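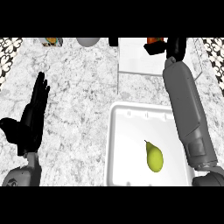

Where should you eat in Stavdale if you only have one evening? Start on the harbor side, at the covered market, and have the smoked fish soup at Bodus before the kitchen closes at 8.

2020-10-05
By Rodrigo Calvo

Stavdale is a small port, and most of its cooking still comes from what the boats and the hill farms bring in. The soup at Bodus is made with smoked haddock, barley and a lot of dill. It comes with dark bread and costs less than a sandwich at the station.

From the market it is a short walk uphill to Rajput, a family restaurant with 81 seats and a long list of lentil dishes. Order the black lentils and the potato flatbread. The lamb is good too, but it sells out early.

For dessert, go to Trurkier. The bakery moved to Mill Street in January and kept its old oven. The plum cake is sold by the slice, and the cardamom buns come in bags of two.

Bus 389 runs from the ferry terminal to the market and stops again near Rajput. Buy your ticket at the terminal, as drivers do not take cash. Most kitchens close for a few weeks in winter, so call ahead if you are coming then.

81 shares
2 comments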